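Workshop News: Hand-Held Gripper Build Enters Home Recording Stage

Thursday, August 17, 2023

The Inell Shared Workshop is pleased to report that the hand-held gripper project, begun by members last November, has moved from the bench into members' homes. The project is led by Uyên Phí and is open to all members who have completed the basic electronics and printing orientation.

The aim of the project remains as stated in the original proposal. Members are building a pair of grippers that a person holds and works by hand, one in each hand, while performing ordinary household tasks. The recordings are then used to train the workshop's two-arm robot, known to members as Prarkesow, which has occupied the rear bench for the past year and which, until this summer, could perform only motions that had been programmed for it one joint at a time.

Changes to the Hardware

Several changes have been made following the spring review. The earlier fingers were printed in a hard plastic and tended to let go of thin cloth. They have been replaced with yellow fingers in a softer material, mounted on a slotted black frame so that a worn finger can be exchanged without opening the housing. Members who printed spare fingers from the old files are asked to discard them, as the mounting holes no longer line up.

The trigger spring has also been replaced. The first spring required considerable force, and members reported sore hands after a single session. The present spring is lighter and was selected by Ms. Phí after a trial of samples obtained from Setico. Members who prefer the heavier spring may still request one at the front desk.

Each gripper now carries a numbered code sticker on its face. The number must be entered in the log at the start of every session. Recordings that arrive without a gripper number cannot be matched to the correct calibration file and will be set aside.

Recording Sessions

The first task chosen for home recording is the handling of laundry, beginning with T-shirts. Cloth was selected at the request of the members' meeting in June, over a competing proposal for loading dishes. Ms. Phí advised the meeting that a shirt seldom falls the same way twice and that a large number of recordings would accordingly be needed. The target for this stage is 500 completed folds. At the time of writing, 142 have been accepted. 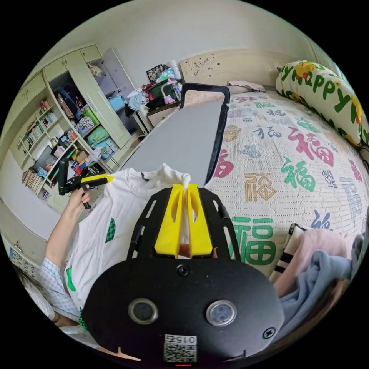

Participants are asked to work at a steady pace and to let a mistake stand if one occurs. A dropped collar that is picked up again is useful to the training and should not be removed from the recording. Participants should, however, stop and begin a new recording if a gripper loses power or if a finger works free of its mount.

Homes with varied furnishings are particularly welcome. All of the spring recordings were made on the same workshop table, and Prarkesow performed poorly when the table was moved to the other side of the room. Participants should put away letters and other private papers before starting. Files will be stored on the workshop server and will not be shared outside the membership without written consent.

Equipment Loans

The grippers are lent in pairs for a period of one week. Reservations may be made in the blue binder beside the laser cutter or in person with Ms. Phí during open hours. Both grippers must be returned together, with the charger and the calibration card, in the case in which they were issued. One calibration card is presently missing, and the member who last borrowed the Đặng case is asked to check its lower pocket.

A second build session, covering assembly of the finger mounts and adjustment of the trigger, will be announced on the notice board once the next order of screws has been received.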